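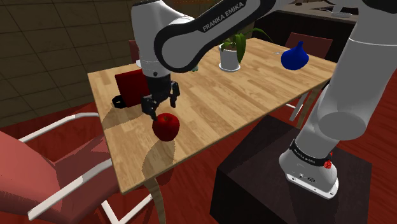 My mother kept her kitchen table under a cloth, and the cloth under a second sheet of wipe-clean stuff, and in 20 years I don't think I ever touched the actual wood. I thought of her in July, when I sat in a village hall in Ateldale with a paper cup of tea and watched people bid on a farmhouse table with a burn mark the shape of an iron. It went for more than my first car!

I'd gone to the sale because I'd been eating my dinner off my knees since the move. My new flat has one proper room, and every table I looked at online was either huge or the sort of thing you'd put a lamp on. A neighbour told me to measure the floor first, so I laid newspaper out in the rough size I fancied and walked round it for a week. Best tip I've had in ages (I did slip on the sports pages, twice).

What I learned from the newspaper is that you need 60 centimetres of edge for each person, and a bit more behind the chair than you'd ever guess. My brother is tall and pushes back when he laughs, so he got extra.

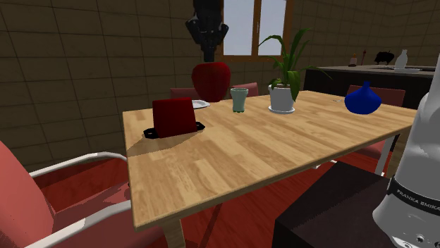
Then there's the question of what lives on it. My gran's rule was that a table must be cleared after every meal, and I've tried, I really have, but mine has the post on it by noon. I've come round to letting a few things stay put. A leafy plant in a white pot, standing on its saucer, does a lovely job on pale wood, and it's easy enough to shift when the plates come out. Letters can go in a drawer.

I didn't buy at Ateldale in the end. I found mine in a shop called Dubey, down the road from the station, where it had been holding up a display of teapots. It seats 3 in comfort, 4 if they like each other, and it wobbles. I've folded a bus ticket under one leg and we're getting along fine.

The first supper was soup, with my brother and his wife, and we stayed sitting there until gone eleven – something we never once did on the sofa.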